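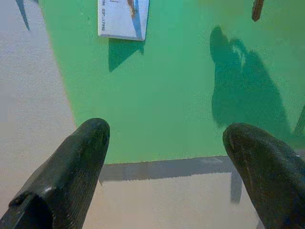
Learning to write letters again

My grandmother kept her letters in a biscuit tin, and when it came to me last June I put it on a shelf and told myself I'd get to it when things quieted down. Things did not quiet down (do they ever?), so one rainy evening I just sat on the rug with a pot of tea and opened the thing. There were 246 letters in there, and I know because I sorted them by year before I let myself read a single one.

Most of them were from Areti Vrettos, who grew up on the same street as Grandma and then moved clear across an ocean. They wrote to each other for 39 years. Nothing much happens in them! A neighbor's fig tree comes down, somebody's boy fails his driving test, the price of butter is a scandal. I read until two in the morning and my tea went stone cold.

So I decided I'd write letters too, real ones, with stamps. I bought a pad of that thin blue paper from Andreadis, the stationery store by the bus station, and a pen that cost more than I'll admit to my husband, and I sat down and had no idea what to say. I'd gotten so used to sending a thumbs up that a whole empty page felt like being called on in class. My first try was four lines long and two of those were about the weather. 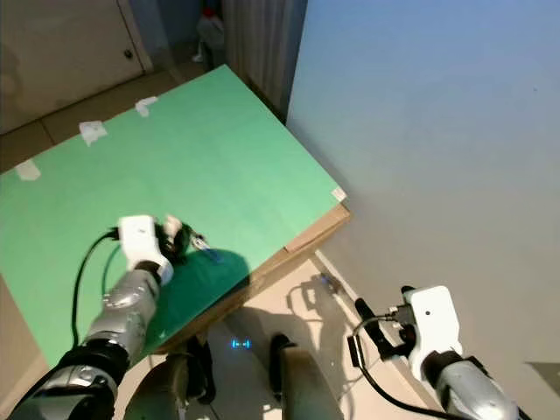
Rekha Kurup wrote back to that one, bless her, and told me to stop trying to be interesting. Put down what you had for lunch, she said, and who you ran into, and the rest will come along behind it.

She was right. I told her about the lentil soup, and that led to the burned pot, and that led to my mother's kitchen and the yellow curtains I hadn't thought of in years, and before I knew it I was writing up the sides of the page the way Grandma used to. Now I keep a letter going on the kitchen table all week and add a bit whenever I pass by. It makes for some odd jumps, but I like those best when I'm the one reading.

I have 4 people I write to regularly now. One of them answers only with postcards, and I'm perfectly happy with postcards. The slow part took some getting used to. I'd ask a question and by the time the answer came I'd forgotten what I asked, so now I jot my questions on the back of an envelope and stick it in the drawer.

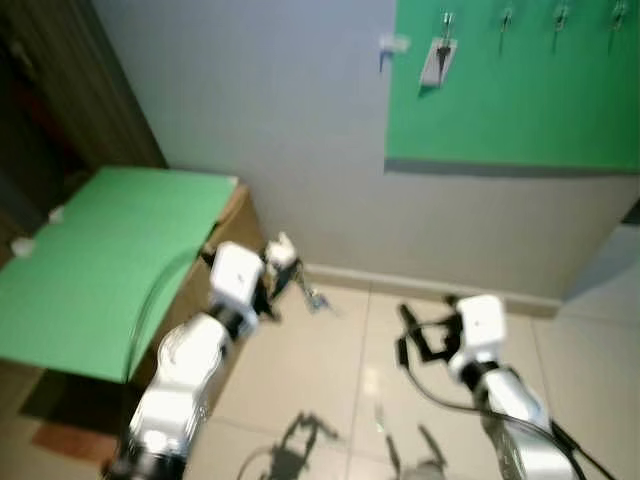
Sofia Papadakis asked in the comments last time whether it's cheating to type a letter and print it out. Her hands get sore, she said, and she can't manage more than a few lines with a pen.

Oh, Sofia, of course it isn't! Type away, and sign your name at the bottom if you can. Some of Areti's later ones were typed, with every letter "e" sitting a little too high, and I love them just as much as the others. I'm going to copy out her butter letter for you all next week, if I can make out the second page.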